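Dec 11, 2020

I've now got the first proper numbers from the hanging task, so I'm writing them down before I forget how I got them. The question was a narrow one: does the two-arm policy do better if it sees the wrist cameras as well as the fixed one?

Both versions were trained on the same 300 demonstrations. I ran them on Bornell, our older machine, with the same settings. The only change was the camera input. Each demonstration starts with clothes in the white basket and a rack at the back of the table.

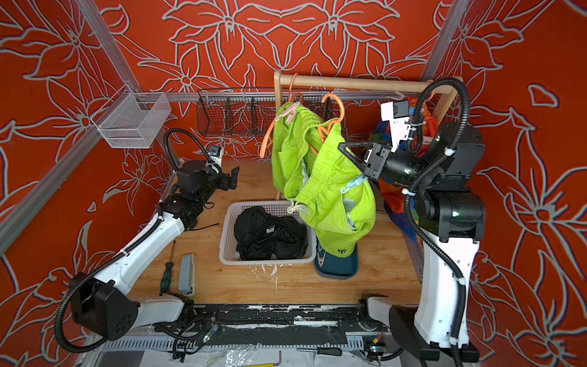
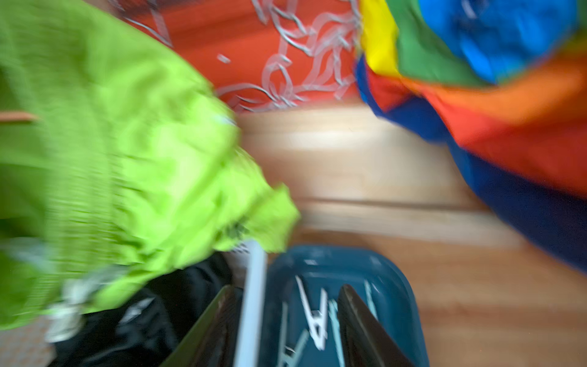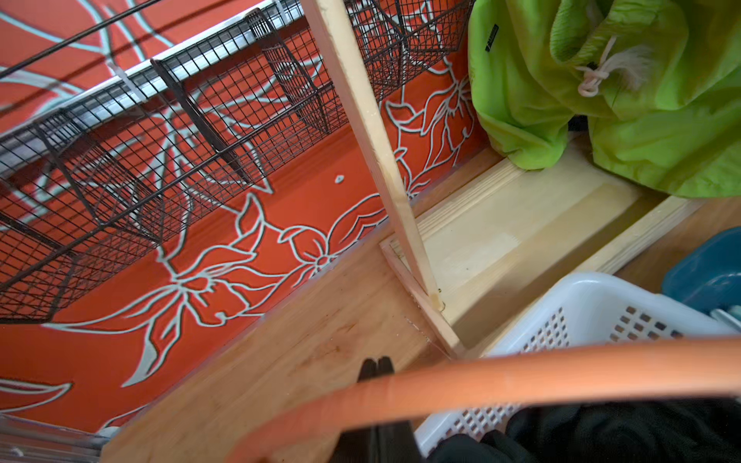
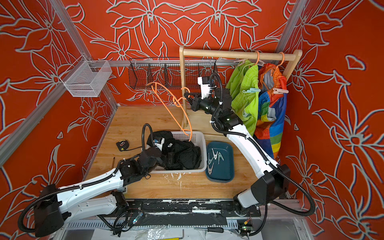 *First and last: fixed camera. The two between them: wrist cameras.*

With the fixed camera only, the policy mostly failed at the clothes pegs. It closed the gripper too early, or beside the peg. Adding the wrist views fixed a good share of that. It did little for the hangers, where the trouble is getting both arms to agree on when to let go.

Blurred wrist images worried me, so Annapurna Thevar suggested training once more with the worst ones left out. That made things slightly worse. My guess is that the policy needs to see what fast movement looks like, but I haven't tested it.

I scored 15 trials for each version, which is too few to say much about the hangers. Dark clothing is also still hard, and I don't think more cameras will help there.

Next I'm going up to 800 demonstrations and keeping all the camera views. The scoring sheet needs a separate column for dropped pegs, as I've been lumping those in with missed grasps. I'd like to have that done by April.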